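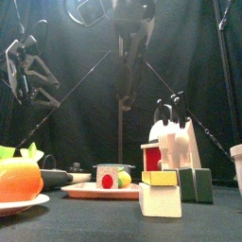

3 Nov 2021
By Ha-rang Na

The Linia tabletop rules are a set of written practices for two-armed robot work on small household objects, most of them toys. They cover how a table is laid out, how the arms share it, and what gets written down afterward. The first version ran to 13 pages. The current one, edited by Abilio Arrieta, runs to five, and is the first that anyone is known to have finished reading.

Background

The rules began at Vinell as a list taped to a door. Each team had its own idea of what "reset the table" meant, and one team held that it meant lunch. Pratevix adopted the list in September, added definitions, and spent most of the month on the definition of "cup."

Layout

A session begins with a layout sheet naming every object and where it goes. Toy food counts as food for naming purposes, so a plastic lemon is entered as "lemon." Lookalikes are entered by part number, a rule known as the Esteban clause after the site where a long argument over a piece of fruit took place. Stacked objects are listed from the bottom up. Loose cords are to be kept out of the path of either arm.

Shared space

The middle of the table belongs to one arm at a time. The second arm may wait at the side with its gripper clear, and may not enter until the first has left – the same rule that governs most kitchens, with better compliance. A held tool counts as part of the arm holding it. This was added after several operators measured their clearance from the gripper and forgot the spatula. 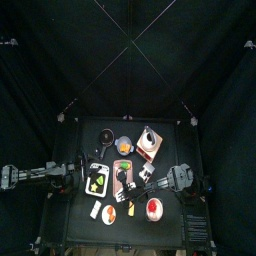 Two-arm kitchen layout, with the right gripper holding a slotted spatula over the center of the table.

Records

Dropped objects are logged as drops. Earlier versions allowed "early release," a term that appeared 581 times in the Pratevix logs before it was struck out. A run stopped by hand is kept and marked, even if it was going badly, and the operator may not tidy the table until the entry is closed.

Criticism

Some users find the naming rules fussy. Version 4 promised a shorter glossary and delivered a second one. The definition of "cup" remains under review.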